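Summer bedding, layer by layer

Posted in Household, July

The spare room at the Carula house runs warm at night and I have stopped trying to fix that with the fan alone. The wall fan moves air well enough, but moving air over a foam mattress does very little for the side of you that is lying on it. So this year I went back to a woven mat, the kind that rolls up and lives behind a wardrobe for most of the year, and worked out an order for the layers that I can live with.

From the bottom up: mattress, fitted protector, pale pink sheet, patchwork quilt, mat. The quilt under the mat is the part people query. A mat laid straight on a sheet slides. On a quilt the seams between the squares give it some grip, and the padding takes the hardness out of the weave at the hip and shoulder. I tried it the other way for 4 nights and the mat had travelled towards the foot of the bed every morning.

The mat came from Burby, rolled in brown paper. The label said to wipe it with a damp cloth and dry it flat in the shade. I did that 3 times before using it, as the first wipe came up grey and the second was only a bit better. Don't soak it. Water gets in under the border and takes days to leave.

Washing the quilt is slower. It goes in on its own at 60 minutes, cool, with half the usual amount of powder. The red squares worried me, so I ran the first wash with a colour catcher sheet in the drum. The sheet came out faintly pink and the white parts of the quilt did not. I have left the catcher out since then.
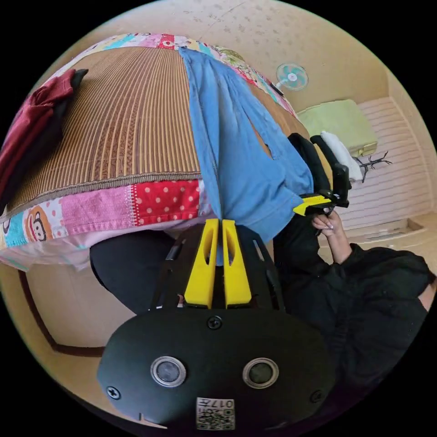

Clothes are the other problem with this bed. Anything taken off in the evening lands on the mat, stays there, and gets folded at some point the next day, or doesn't. I have now settled on one rule: dark things get sorted on the bed and put away before any cloth or towel is dealt with. The weave picks up lint, and black lint on tan shows.

Storage for the cooler months is still open. Rultodach sells a cotton sleeve 113 cm long, and my mat rolls up slightly longer than that, so one end would stick out. Li has a longer one in canvas but the colour is awful. I'll measure the roll again before ordering either.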